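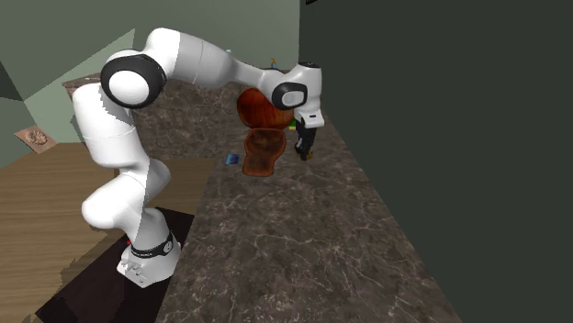

3.2 What people said about breakfast

I went into the Soltovville survey thinking hardly anyone would want to talk about toast. Wow, was I wrong! We mailed out 3,086 forms in May, and the comment boxes came back stuffed (one person in Fultby taped on a whole extra page about butter). The form had 15 questions, and I'll stick to the ones on weekday mornings here.

Most folks told us they eat the same thing every day and like it that way — bread first, fruit if there's time. Figure 2 shows that sort of pairing on a dark, marble-like surface. People who ate standing up gave themselves around 20 minutes, and the sitters took longer, though I wouldn't lean on that too hard, as our wording of question 4 was a bit of a mess.

Figure 2. What looks like toast, with a banana-like shape lower down.
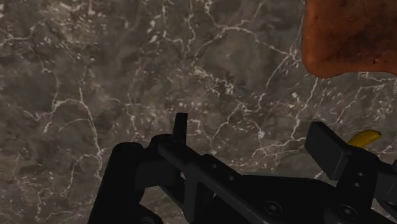
3.3 Weekends

Saturday was a whole different animal. Llorente households cooked more and argued more about who was cooking, and I loved reading those answers. We coded them by hand, twice.

Filed under: Food Habits, Working Papers

© Planditz Papers | Contact | Back to top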